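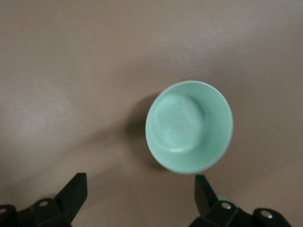
Green was never the plan, according to the potter behind Flernow, who wanted to sell nothing but white. "I had 90 white bowls on the shelf in February and I was bored stiff," she says, laughing. Then she tried one small batch of mint – and wow, was she hooked!

Her studio in Llanos is one room with 2 wheels and a radio that never goes off. She throws fast, then slows right down for the rim. "I like it thin, so it feels nice when you drink the last of the soup," she says. The glaze took about 10 tries to get right. "Some came out like toothpaste. My sister eats cereal from those."

What goes in a mint bowl? She lights up at that. "Peaches! Cold noodles! Anything orange!" She's packing for the Irkimitz market now, and her next glaze is a soft yellow.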